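Wrist camera policy trained in simulation: does the jagged shadow matter?

trarkell_dev
I am trying to reproduce the spoon result from the Guerreiro grasping method (pick up a spoon, turn it bowl up, hold). My training set is 1308 simulated episodes with randomised table textures. Success in simulation is fine. On the real arm the gripper closes too early and to one side of the handle.

I suspect the rendering. Shadow edges come out stepped, and some of the table textures are very busy. A typical wrist view:
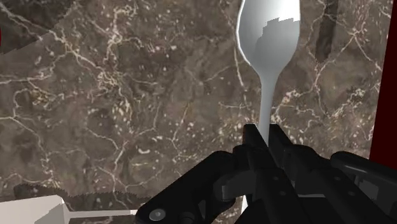

Simulated wrist view, marble table texture, spoon held by the handle.

Should I re-render everything with soft shadows before changing anything else? That is 30 hours on our machine.

Grutovport
No. Test it first. Render 245 episodes twice from the same seeds, once with your current shadow map and once with a higher resolution one, and run the existing policy on both. If the predicted grasp point stays put, shadows are not your problem. When I did this on Stondeck the difference was within noise. Camera pose was what hurt: a few millimetres of error in the wrist mount gave a steady sideways offset, much like the one you report. Recalibrate the mount, then randomise the camera pose slightly in training.

The marble is fine. Keep it in the mix, but check that plain tables are in there too.

Closing too early is a separate fault. Compare the gripper command delay in simulation with the real one. Ours was set to zero by default.

stepwise_k
Had the same thing, switched to depth only and it went away. Didn't look into why. Thin handles got worse though, so maybe not much use for spoons.

Contact the moderators | Copyright remains with the posters | Back to top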